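# "You get very fond of the boring ones"

I first met Solveig Lundgren over a plate of chips at a meet-up in Plidport, where she told me she fiddled with fuses for a living. I assumed she was an electrician. She isn't -- she runs the collection side of Skudura, a small project teaching pairs of robot arms to do fine work with their fingers, and fuses are only what she happened to be cross about that evening.

So a few weeks later I took the bus out to Irnthorpe to hear the rest of it. She made me a very strong tea and we sat down with her colleague Edivaldo Peixoto, who had been on the arms since early morning and was eating a sandwich with real concentration.

I asked her to start with the obvious bit: what counts as an example?

"One go at one job, start to finish," she said. "A person drives the arms, the cameras and the joints get recorded, and somebody writes down what the job was. That's your example. Then you do it again with everything shoved over a bit."

How many times? She went to look it up, which I liked. When I visited they had 3,887 episodes they were happy with, and 700 more sitting in a folder called "hmm". The hmm folder is Edivaldo's. He goes through it on Friday afternoons with the sound of the cricket on, and decides what stays.

"Most of them are fine," he said. "It's a fumble, or I've gone in at a silly angle and come back. I used to throw the fumbles out. Now I keep any where I recover, and I tag them, so the thing sees what getting out of trouble looks like."

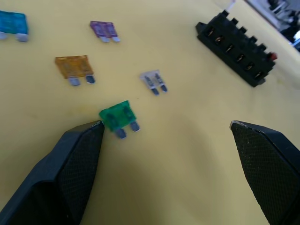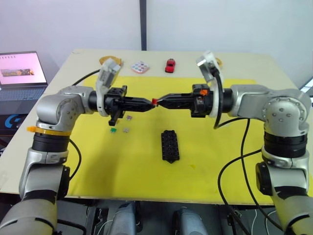 *Fuses and bricks at Irnthorpe.*

I wanted to know why small things. Surely you'd start with a mug?

"We did start with a mug!" Solveig said. "Everybody starts with a mug. A mug forgives you. You can be a centimetre out and still pick it up, and then you think you've got a marvellous policy and you haven't, you've got a forgiving mug." A blade fuse lying flat is a different matter, she says, because you have to decide which way round it is before you go anywhere near it, and you have to turn it over in your head to get the prongs pointing at the slots. Passing something little from one hand to the other is worse again. Both arms have to agree about where it is, and one of them has to let go at the right moment.

Edivaldo reckons the letting go took him longest to learn. "I'd hang on," he said. "You feel you're going to drop it, so you hang on, and the other side's pulling. We had 174 handovers from my first fortnight and you can watch me being nervous in every one." They kept those out of training in the end, though he still shows them to new operators. (I asked to see one. He was quite firm about it.)

We got on to layouts next, and here Solveig became very animated and drew on the back of my notebook. Left alone, people tidy. They set the pieces down in a nice row, same spacing, same way up, and by the third day the arms are learning the row. Her answer is a stack of 271 cards, each with a rough sketch of where things go, and you take the top one and do what it says even if it looks daft.

"Évan Hoarau wrote the first lot," she said. "He's at Kárason now. His are horrible. He's got things half on top of each other, things right out where you can barely reach. They're the most useful ones in the box."

And the labels? I'd imagined this part was done by software, but they type them by hand, one plain sentence per episode, and they argue about wording a good deal more than I'd have guessed. "Put the fuse in the holder" and "push the fuse into the slot" ended up as two separate jobs after a long conversation in January. Edivaldo was against it at first. He has come round, mostly.

I asked what she'd do differently with a fresh start. She thought about it for ages.

"Have two people driving from the first week," she said. "With one you get one person's habits, and you can't see them, they just look like how it's done. Then Edivaldo came in and did everything left hand first, and the numbers went all over the place, and I was thrilled."

He was less thrilled, he says. By then he'd finished the sandwich and was looking through the cards for his next one, so I drank up and went for my bus.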